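Bäckerei Jutwood stellt Frühstückslieferung für Schulen um

Neue Touren ab dem Frühjahr, Brötchen kommen künftig aus einer einzigen Backstube

Die Bäckerei Jutwood beliefert seit dem 19. März alle Grundschulen im Stadtteil Sitia mit Backwaren für das gemeinsame Frühstück. Bisher hatte sich der Betrieb die Aufgabe mit zwei kleineren Bäckereien geteilt. Eine davon hat im vergangenen August geschlossen, die andere gibt das Liefergeschäft aus Altersgründen auf. Der Schulträger hat den Auftrag deshalb neu ausgeschrieben und für zwei Jahre vergeben.

Jeden Schultag gehen nun 1.920 Brötchen an die Schulen. Gebacken wird in der Backstube an der Pangilinan-Straße, die Jutwood vor drei Jahren übernommen und danach umgebaut hat. Der Ofen läuft ab zwei Uhr nachts, der erste Wagen fährt um kurz nach sechs vom Hof. Bis halb acht sollen alle Körbe in den Schulküchen stehen.

»Die Menge ist für uns zu schaffen, die Uhrzeit war das größere Problem«, sagte Betriebsleiterin Maribeth Galang bei der Vorstellung des neuen Tourenplans. Der Laden in der Innenstadt öffne ebenfalls um halb sieben und müsse zur selben Zeit beliefert werden. Die Bäckerei hat deshalb einen zweiten Lieferwagen angeschafft und zwei Fahrer in Teilzeit eingestellt. Eine weitere Stelle in der Backstube ist noch offen.

Das Schulfrühstück gibt es in Sitia seit neun Jahren. Es begann an einer einzelnen Schule mit 74 Kindern, damals noch im Flur vor dem Musikraum. Inzwischen nehmen alle Grundschulen des Stadtteils teil. Die Kinder essen in der Zeit vor der ersten Stunde oder in der ersten großen Pause, je nachdem, wie viel Platz die Schule hat. Zum Brötchen gibt es Butter, Käse oder Quark, dazu Obst und Rohkost. Süße Aufstriche sind nur an einem Tag in der Woche vorgesehen.

Für die Eltern ändert sich am Preis vorerst nichts. Sie zahlen weiterhin 60 Cent pro Frühstück, den Rest übernimmt der Schulträger. Familien mit geringem Einkommen können sich von dem Beitrag befreien lassen. Der Antrag dafür liegt in den Sekretariaten aus und gilt jeweils für ein Schuljahr. Wer schon befreit ist, muss wegen des neuen Lieferanten keinen neuen Antrag stellen.

Beim Sortiment gibt es dagegen einige Änderungen. Das helle Brötchen bleibt, wird aber etwas kleiner gebacken als bisher. Nach Angaben der Schulen blieben von den alten Brötchen oft Hälften übrig, vor allem in den ersten beiden Klassen. Neu hinzu kommen ein Roggenbrötchen und ein weiches Milchbrötchen, das ohne Zuckerguss und ohne Rosinen gebacken wird. Laugengebäck steht nur noch alle zwei Wochen auf dem Plan.

»Die Kleinen essen ein weiches Brötchen ganz auf, das harte lassen sie liegen«, berichtete Kusum Shukla, die an der Schule am Jadness-Platz die Frühstücksgruppe leitet. Sie hatte sich in der Probewoche gewünscht, dass die Backwaren ungeschnitten geliefert werden. Geschnittene Brötchen seien bis zur großen Pause an den Schnittflächen trocken. Dem ist die Bäckerei gefolgt. Aufgeschnitten wird nun in den Schulküchen, wofür der Träger neue Brotmesser und Schneidebretter bezahlt hat.

Auch das Geschirr wird nach und nach ausgetauscht. Die Schulen verwenden bisher sehr unterschiedliche Teller, teils noch aus dem Bestand der früheren Schulkantine. Künftig soll für das Frühstück überall das gleiche flache Geschirr in Gebrauch sein, das sich in den kleinen Spülmaschinen der Schulküchen eng stapeln lässt. Die ersten 300 Teller sind bestellt. Sie gehen an die beiden Schulen, an denen am meisten fehlt.

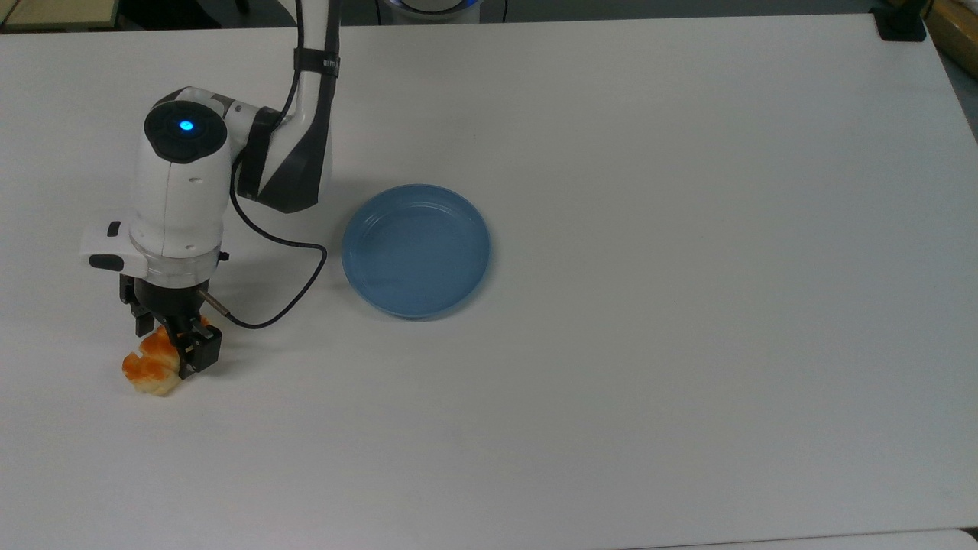 Übrig gebliebene Brötchen gehen an die Nachmittagsbetreuung

Geregelt ist jetzt auch, was mit nicht verbrauchter Ware geschieht. Bisher entschied jede Schule selbst, und an manchen Standorten landeten ganze Beutel im Abfall. Nach dem neuen Vertrag bleiben ungeschnittene Brötchen in der Schule und werden am Nachmittag in der Betreuung ausgegeben. Was dann noch da ist, nimmt der Fahrer am nächsten Morgen mit zurück. Die Bäckerei verarbeitet einen Teil davon zu Semmelbröseln.

Die Schulen können ihre Bestellmenge außerdem kurzfristiger ändern. Bis zwölf Uhr am Vortag lässt sich die Zahl nach oben oder unten anpassen, etwa bei Ausflügen oder wenn viele Kinder krank sind. Früher galt eine Frist von drei Tagen. Die Meldung läuft über das Sekretariat — telefonisch oder per E-Mail. Eine Bestellung direkt beim Fahrer ist nicht möglich.

Kritik kam aus der Elternschaft der Schule am Jadness-Platz. Elternvertreter Reynaldo Macapagal bemängelte, dass die Zutatenlisten erst nach Beginn der Lieferung verschickt worden seien. Für Kinder mit Allergien sei das zu spät. Der Schulträger räumte die Verzögerung ein. Die Listen hängen inzwischen in allen Küchen aus und sollen bei jeder Änderung des Rezepts neu verteilt werden. Glutenfreie Brötchen werden einzeln verpackt geliefert und müssen von den Eltern vorab angemeldet werden.

Offen ist noch, ob auch die weiterführenden Schulen in das Angebot aufgenommen werden. Dort gibt es bislang nur Kioske und Automaten. Trinidad Bañez vom Schulträger sagte, man wolle zunächst das laufende Schuljahr abwarten und dann mit den Schulleitungen sprechen. Es fehle an mehreren Standorten an Räumen, in denen vor Unterrichtsbeginn gegessen werden könne. Im August soll ein erster Bericht über Mengen, Kosten und Reste vorliegen.

Wer in der Frühstücksausgabe mithelfen möchte, kann sich in den Sekretariaten der Grundschulen melden. Gesucht werden vor allem Helferinnen und Helfer für die Zeit von sieben bis halb neun. Eine Belehrung nach dem Infektionsschutzgesetz ist Voraussetzung, die Kosten dafür trägt der Schulträger.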